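Search the magazine
Enter keyword Go

The Last Harvest of Nirberg

Wenceslao Maldonado wrote his new novel in the kitchen, between 4 in the morning and the hour when his children woke up. "Gitora" is his second book, and it is much darker than the first. The year is 2053. The town of Nirberg has seed for one more planting, and after that the people must leave or stay hungry.

In the middle of this stands Adugna, a widow who keeps the seed store and trusts very few people. Then a surveyor arrives on foot, with a map that may be false. They fall in love slowly, and I believed every step of it. Maldonado lets them argue about small things - salt, a broken door - while the reader knows what is coming.

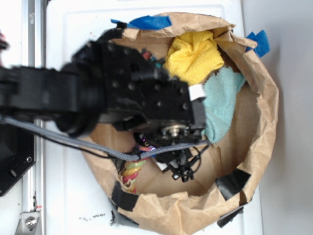
A paper bag, opened wide, and a black robot arm.

The weak part is the long chapter on the town council, 50 pages that could be half of it. But the ending is brave. I closed the book and sat for some time without turning on the lamp.

"I did not want to save everybody," he told me. "I wanted to know who would share." The publisher, Dratetti, plans a paperback in July.

Comments (2)

Eldana Feyisa
I liked the council chapter! It is where we learn why Adugna is so careful.

mapreader
Is it necessary to read his first book before this one?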